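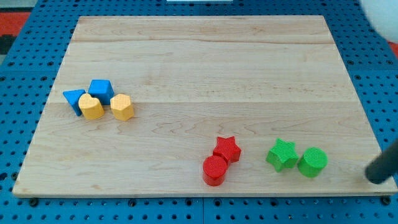
Maple-colored board on the blue pegboard table, shape blocks at left.

2020-06-15
Jummai Dauda

Glue humidity test, continued. Hide glue from the Festow tub is still stringy at the 12 minute mark, same as in February, when I blamed the weather. The weather has been cleared of all charges.

Mixed a fresh batch, 18 g dry to the usual water, soaked overnight. Arnar Ketilsson says I should soak it longer. Arnar also says this about beans.

Clamped three oak offcuts at 23 percent more pressure than the Bjarnason sheet calls for. Two held. The third slid sideways and set that way, very firmly, so I suppose the glue works.

Shop hygrometer and the Fivari one disagree again. Wrote down both and trusted neither.

To do: label the jars. Order from Plondley, part 624, the small brushes. Ask who has my good scraper.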